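Hirkano Mobile Arm: demonstration day at Skatlow

Equipment > Arms and grippers > Hirkano
Posted March 6, 2021

We've had the Hirkano on our pages since December, and until now all we could offer you was the maker's data sheet and our own short notes. So when Skatlow opened its showroom for a day of demonstrations we went along, stayed far longer than we'd planned and came home with a notebook full of scribbles (most of them readable!). What follows replaces our old text for this product.

The Hirkano is an arm on a wheeled base, meant for indoor work in places that were built for people. Skatlow had set it up in an ordinary furnished room, with carpet and pale leather seating, and visitors could stand close enough to hear the joints move. They're quiet. You get a soft whirr as the shoulder lifts and a small click when the gripper closes, and you can hold a normal conversation over both.

What we liked most was watching it work low down, close in to the seats. Lots of arms look good over a bare bench and then get clumsy as soon as there's a cushion to lean over, but this one takes its time, stops, tilts the wrist a little and goes on. Somebody asked for the same move again from the other side and the operator simply did it, with no resetting and no trip back to the laptop.

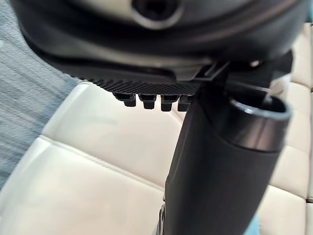 The wrist camera feeds a screen beside the operator, and we'd happily have watched that screen all afternoon. It's a close, wide view, and you soon find yourself leaning your head to follow it. You can steer from the handset while looking at nothing else, and two of us had a go. The first try was dreadful, the second was quite respectable, and by the third we were arguing over whose turn it was.

The software is Nudosine, which comes already loaded. It stores a move once you've led the arm through it by hand, and you can name the move, slow it down or cut the end off. The menus are plain and the text is big. We did find the save button too close to the clear button, and said so.

Questions people asked on the day

Can the gripper be swapped? Yes, with one lever and no tools. The Mfaume soft gripper fits as well, but it's sold separately.

Does it cope with carpet? It rolled over the short pile in the showroom without trouble. Skatlow doesn't advise deep rugs.

How long does charging take? Overnight from flat. It can also run while plugged in.

Prices and order codes

Hirkano arm and base, with Nudosine: £3,270
The same with the Mfaume soft gripper: £3,908
Mfaume soft gripper on its own: £776
Spare battery: £389

Delivery is by pallet, so please tell us about steps or narrow doors when you order.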